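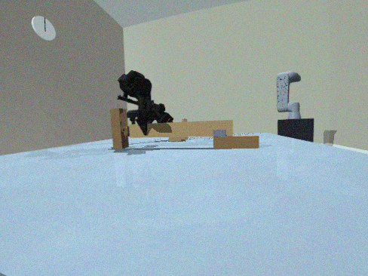 Lajos Pálfi wants to know why we don't just store object poses every step and be done with it. If the episodes get re-rendered from saved states, the blocks go exactly where they went the first time, no drift, no argument. He asked it at the whiteboard on Friday and then again in the margin of my draft plan, in green pen, so I suppose I should answer it properly in here before I get to the numbers.

September 7, 2026

Okay Lajos. State replay is fine for pictures! I use it for pictures. But what I'm after is whether the *actions* in the Pikanine set still do the job when you play them back open loop on the new simulator build. State replay can't tell you that, it just drags the blocks along the old path whatever the contacts think about it. If somebody trains on these episodes and then evaluates in the new build, and the recorded actions themselves don't reproduce the outcome there, they're going to spend a week blaming their policy. (I know because I spent a week blaming mine, in August.)

So the test is dumb on purpose:

1. Load the first saved state of the episode.
2. Play the recorded joint targets, no feedback, no nudging.
3. At the last step compare each wooden part with where it ended up in the original.
4. Run the success checker on the replay, compare with the stored label.

An episode counts as flipped if the label changes in either direction. Drift by itself doesn't count, I log it but the label is what people use.

**Result on the full set:** 678 episodes replayed, 27 flipped. I was expecting worse, to be fair. All of the flips go from success to failure, none the other way, which makes sense when the originals were mostly good runs to start with and there's not much room to improve on them by accident.

I then went through the flipped ones by hand, with coffee, and almost all of them have the same look. The approach is fine. The free-space motion lands right on top of the original, I could overlay the joint traces and not tell which was which. Then the fingers get to the parts, and somewhere in the first contact or the one right after it the two runs start to separate, slowly, and by the time the arm lets go the part is sitting somewhere else. So it's contact, and it's early contact. Joint tracking is off the hook.

My first guess was friction, because the new build changed how it mixes friction between two surfaces. Put the old mixing rule back, reran the flipped ones only, and they stayed flipped. Every one! Slightly different final poses but same labels. I had already told Kinell it was friction, so I had to walk down the hall and un-tell them.

Second guess was the initial state. The saved state stores poses but (surprise) not velocities or the solver's cached contact forces. In the old build that didn't matter much, it rebuilt the contacts in the first step and moved on. The new one starts cold and takes a little while to get there, and during that little while everything resting on the table is allowed to shuffle a tiny bit. For a flat board, who cares. For anything standing on its short end it's a different story.

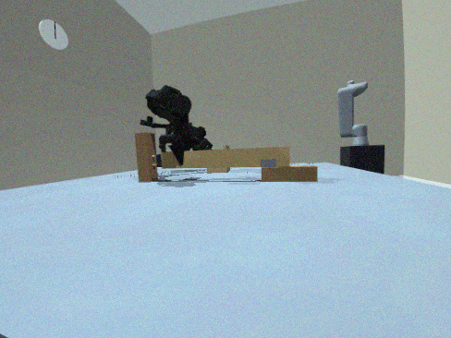

Settling is the thing I should have looked at first, and it needs its own check before the arm moves at all. What I had was one global threshold on how far any part had traveled since loading, which treats a part lying flat and a part standing up as the same kind of object. The upright block at the left is the bad one: it leans very slightly, top a little farther left than the base, while the low brown block over on the right is just lying there with its whole wide side on the table and couldn't care less. With the gripper finger working in so close to that tall block, a small lean is plenty to change which surface gets touched first. A translation threshold barely sees it, the center hardly goes anywhere. Tilt sees it right away.

So the new settle check looks at tilt relative to the saved pose, per part, and holds the arm at its first joint target until tilt rate is flat for every part. Then it snaps the parts back to the saved poses *with the contact cache kept warm*, and only then starts playing actions. The snapping back feels like cheating but it isn't changing anything the recording didn't already claim.

Ran this on a random draw of 100 episodes, old settle and new settle, same seeds. I made sure the draw had been pulled before I looked at which of the flipped ones were in it, so don't write me in green pen about that. With the new settle, 2 flipped. I'm not going to quote the old-settle number for the draw next to it yet, the first old-settle batch on Paiva got mixed with a job that still had my friction change switched on and I don't trust the folder. Rerunning tonight.

The two that still flip look like a different animal. In both, the gripper closes on a part near its edge and there's a long slow slip during the carry. No upright part involved as far as I can see from the contact log. Could be the finger pads, whose collision meshes got simplified in the new build (they look the same rendered, the black arm is so dark you can't judge the shape of anything on it anyway). Leaving those for later this week.

Some things to remember, mostly for me:

- The render settings have no effect on replay. I turned the sample count way down to get through the batch and the walls and table come out speckled, but physics doesn't know about it. Still, don't use the speckled ones for training, ask for the clean pass.
- The second arm, the pale one on the black pedestal, stays loaded in all replays. I tried removing it to save time and the body indices shifted, and the script happily applied poses to the wrong parts. Very entertaining, lost the afternoon.
- Anything saved at Flanover before the format change has quaternions in the other order. The loader converts, but the tilt check reads the raw file. Fixed on my branch, not merged.
- Log the step of first contact for each part. I reconstructed it by hand for the flipped episodes and never want to do that again.

What I'd like to propose, and Lajos can shoot at it: we ship both. Saved states for anybody who wants images, actions plus a replay flag for anybody who wants dynamics, and the flag says plainly whether the label survived open-loop replay on the current build. Flagged episodes stay in the set. I don't want to drop them quietly, people should be able to see which ones are touchy and decide for themselves. If we ever add the cached contacts to the save format then most of the settle business goes away, but that's a change to the recorder and Kinell would have to sign off on it, and I've used up my goodwill there for this week with the friction thing.

Still open: does the tilt hold mess up episodes where a part is *supposed* to be moving at the first frame? I don't think we have any. Need to grep for it. Also the hold has no timeout at the moment, so a part that rocks forever would hang the job, and I've just started an overnight run. Going back to put a timeout in before I leave.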